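September 15, 2023

Notebook, Masholm bench, finishing work. Continuing from the page on hardwax oil.

Pulled the Barnix test boards this morning and set them by the window. Batch 2414 is the one I care about. It's the same oil as the July batch, but Tae-yang thinned it a little before the first coat and left it alone for the second. The July boards are still on the shelf above the sink if anyone wants to compare. Please don't put cups on them.

First look at 2414: color is even, a little darker along the end grain, no lap marks that I can find. The sheen is lower than July. I like it better but Eun-seong doesn't, so we'll need a third opinion before we order more.

Water test. Put a spoonful on each board and left it for 10 minutes, then wiped. No ring on the thinned boards. Faint ring on one of the unthinned ones, gone after I rubbed it with a dry cloth. Repeated with coffee. Coffee left a mark on both, worse on the unthinned. I didn't expect that and I'm not sure I believe it. The unthinned board has a soft spot near one corner where the grain opens up, and that's where I poured. Do it again in the middle of the board.

Vinegar test not done. We're out of the plain white kind and I don't want to use the cider vinegar and then argue about the color.

Sanding notes, so I stop looking for them. Boards went up to 180 before the first coat and got a light pass with the gray pad between coats. Tae-yang wants to try stopping at 150. His reasoning is that the oil sits on top when the surface is too closed, and the July boards took less oil per coat than the label said they should. I have my doubts but it costs us one board to find out.

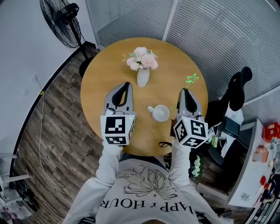
For the tabletops we still have to settle how many coats. Two looks fine on a test board, but a table gets plates dragged over it and somebody's elbows every day, and a test board gets looked at. My vote is for a third coat on the top face only, buffed out hard after 15 minutes or so. The underside can stay at one. Eun-seong thinks the underside needs the same as the top or the whole thing will cup over the winter. She's seen it happen on a wide glue-up. I haven't, but I've also never left one in a heated room from fall to spring.

Compromise for now: two coats under, three on top, and we check for flatness with the long straightedge once a month. Write the readings on the tape under the rim, with the date.

Baltine called back about the pads. They only sell the white ones in boxes of 500, which would last us until we retire. Asked whether they would split a box with the Ha order and they're going to check. Until then use the old pads on both sides and throw them out when they start leaving fuzz. There was fuzz in the second coat on board C. I picked most of it out with tweezers and made it worse.

Rags: the metal can with the lid is for oily rags. I found two balled up on the bench behind the clamps last night. Lay them flat outside to dry or put them in the can with water. This stuff heats up on its own, and I don't want to write this paragraph again.

Still to do:
Coffee test again, middle of the board, both batches
Buy white vinegar
Cut one more blank for the 150 grit trial (Tae-yang)
Label the lids with the date opened – the marker is in the drawer under the scale
Ask Baltine about lead time if the split box falls through

Board C goes back to bare wood. Eun-seong has the scraper.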